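Início Projetos Galeria Notas Contacto

Galeria: comparação de mãos e pinças em tarefas com tecido

Atualizado a 6 de outubro de 2023

Nesta página juntamos o material da comparação que começámos em julho, na bancada e depois num quarto. O objetivo era simples de escrever e difícil de cumprir: saber qual das mãos disponíveis trabalha melhor com tecidos grandes, como lençóis, capas e edredões. As tarefas com objetos rígidos já estavam feitas no ano anterior e não voltamos a elas.

Comparámos quatro configurações. Duas usam a pinça paralela da Bristano, com dedos de borracha curtos ou compridos. A terceira é a mão de vários dedos da Briltov. A quarta é a mesma mão, mas com o controlador Shboul no lugar do controlador de origem. Os registos foram guardados com o programa Zundivine, que já usávamos para as câmaras.

Pinça Bristano, dedos curtos
Foi a configuração mais fácil de preparar. Fecha depressa e segura bem um canto de lençol, desde que o canto esteja levantado. Com o tecido liso sobre o colchão, os dedos escorregam e não apanham nada. Para um pano de cozinha serve perfeitamente.

Pinça Bristano, dedos compridos
Entra melhor por baixo do tecido, mas dobra um pouco quando puxamos com força. Tivemos de baixar a velocidade do braço para metade. O desgaste da borracha também é maior, e trocámos os dedos mais vezes do que estava previsto.

Mão Briltov, controlador de origem
Os primeiros dias foram de paciência. A mão tem muitas posturas possíveis e a biblioteca que vem com ela foi pensada para garrafas, caixas e ferramentas. Escrevemos 14 posturas novas para tecido, das quais acabámos por usar quase sempre as mesmas quatro. A que mais gostamos é a de beliscar a borda entre o polegar e dois dedos — ocupa pouco espaço e deixa ver o que se passa.

Mão Briltov, controlador Shboul
A resposta ao toque é mais suave e a mão não esmaga a dobra. Em troca, o arranque é demorado e o primeiro comando depois de uma pausa chega com atraso. Este defeito aparece nos registos com bastante clareza e já escrevemos ao fabricante.
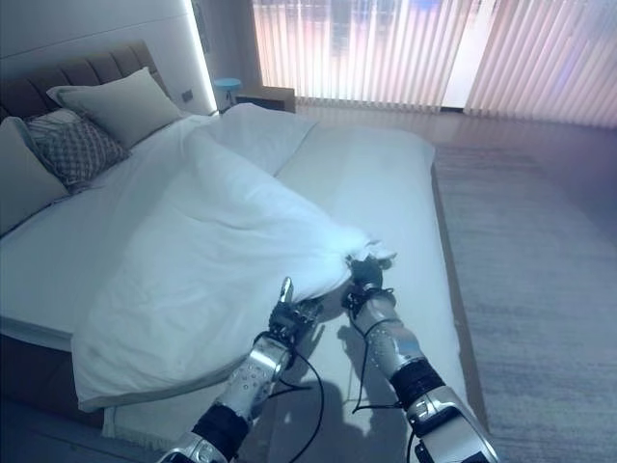

O edredão é a peça que mais separa as configurações. Um lençol perdoa uma pega mal feita, porque é leve e vem atrás da mão. O edredão tem enchimento, faz dobras grossas e o peso fica todo de um lado quando se puxa por um ponto só. Com dois braços a trabalhar ao mesmo tempo, a distância entre as duas pegas conta muito: se é curta, o meio fica levantado e os cantos não se mexem; se é comprida, um dos braços chega ao limite antes do outro.

No total fizemos 2974 tentativas de pega, contando todas as peças de tecido e todas as configurações. Mais de 500 foram só com edredões. Considerámos falhada qualquer tentativa em que o tecido saiu da mão antes do fim do movimento, mesmo quando a cama ficou com bom aspeto.

Sobre os cabos
Os cabos das mãos merecem uma nota própria. Presos muito justos ao braço, puxam pelo conector quando o pulso roda; com folga a mais, podem enganchar no tecido. Experimentámos mangas, fitas e clipes, e ficámos com os clipes, que se abrem sem ferramenta.

Sobre a luz
O tecido branco é ingrato para as câmaras. As dobras quase desaparecem com luz forte de frente, e as sombras dos próprios braços são às vezes lidas como bordas. Reduzir a exposição ajudou mais do que mudar de câmara — foi uma surpresa para nós, que já tínhamos pedido orçamento para outra.

O que ainda falta
Falta repetir a série dos edredões com a pinça de dedos compridos e com uma borracha mais dura. Falta também medir o atraso do controlador Shboul com a versão nova do programa. Os resultados por peça de tecido serão acrescentados a esta galeria quando a tabela estiver revista.

Anterior Seguinte Voltar à galeria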